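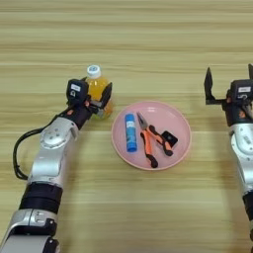
Two-Arm Tabletop Cell: Frequently Asked Questions

Dretwood Shared Workshop, Automation Section

The answers on this page apply to the two-arm cell at Dretwood and to the matching cell at Fludham. They cover setup, routine care and minor repair. Staff and registered users are asked to read the relevant section before contacting the service desk.

Setting up

Who may set up the cell?

Any registered user who has completed the Gretis induction may start the cell, home the arms and run an existing task. Changes to joint limits, gripper force or mounting positions are reserved for section staff.

What should be checked before the arms are powered on?

The table must be clear of tools and personal items, except for the objects required by the task. The user should confirm that both emergency stops are released, that the base clamps are tight and that the cable on the outer side of each arm hangs freely through its full loop. A cable that is pulled straight at any joint must be reported before power is applied.

How are the arms homed?

The left arm is homed first, then the right. Both grippers should be empty and fully open. If an arm stops short of its home position, the user should switch it off at the controller, support the forearm by hand, move it gently toward the middle of its range and repeat the procedure. An arm that fails to home on the second attempt is to be left switched off and tagged.

Which objects are used for the standard handling check?

The check uses a round pink plate, a blue glue stick, a pair of pliers with orange and black handles, and a capped plastic bottle of orange liquid. The plate is placed near the center of the table, with the glue stick and pliers lying on it. The bottle stands on the table beside the plate, within reach of the arm under test. Replacement objects must be approved by section staff, as a different bottle may require a new grip setting.

How is the grip on the bottle set?

Grip force is entered on the controller as a whole number. The standard value for the bottle is 503. Users should start the check at low speed and watch the bottle wall as the fingers close. If the wall bends inward, the force is too high. If the bottle turns or slides when it is lifted, the fingers should be cleaned before any change to the force is requested.

Does one gripper have to remain open while the other is working?

Yes. During the handling check, only one gripper closes at a time. The other is kept open and clear of the plate, so that the readings from each side may be compared.

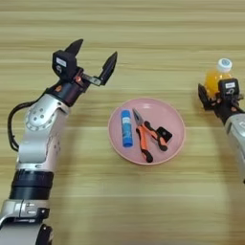 Routine care

How often are the gripper fingers cleaned?

The fingers are wiped at the end of each session with a lint-free cloth lightly dampened with water. Solvents are not permitted – they harden the finger surface and shorten its life. Glue residue should be lifted with a plastic scraper.

When are the joints inspected?

Section staff inspect all joints every Thursday, before the cell opens to users. The inspection covers play in the elbow and wrist, noise during slow movement, and the condition of the joint covers. Users are not required to attend, although those in training are welcome to observe.

How long do the finger pads last?

Pads are replaced after 2000 grip cycles or when wear is visible, whichever comes first. The cycle count appears on the maintenance screen under the name of each arm. The count must be reset by the person who fits the new pads, and the change entered in the cell log.

May the labels on the grippers be removed?

No. The white label on each gripper identifies the unit in the service records. A label that has become hard to read should be reported so that a replacement can be printed. It should not be covered with tape or written over.

Faults and repairs

What does message 745 mean?

Message 745 indicates that a gripper did not reach its commanded position. The usual cause is an object caught between the fingers or dirt in the linkage. The user should press stop, support any object being held, open the gripper from the controller and inspect the linkage with the power off. If the message returns, the cell must be taken out of service.

What should be done if a liquid is spilled?

Press the emergency stop and switch off the main supply before wiping the table. Liquid that has reached a wrist, joint or cable must be recorded even when the arm seems to work normally. The arm may not be used again until staff have opened and checked the affected section.

Can a user replace an arm cable?

No. Cable replacement is carried out by section staff under the Tautahi service agreement. Each new cable is routed along the outer side of the arm, secured with 4 clips and tested through the full range of every joint – first by hand, and then at low speed under power.

Is the cell recalibrated after a repair?

Recalibration is required after any work on a joint, wrist or gripper mount. It is not required after cleaning or a change of finger pads, but the standard handling check must be completed on both arms before normal use resumes.

How is a fault reported?

Faults are entered in the cell log at the controller, with the name of the arm, the message shown and the task in progress. Urgent faults should also be reported to the service desk in person. Reports for the Fludham cell are handled by the same desk and should be marked with the site name.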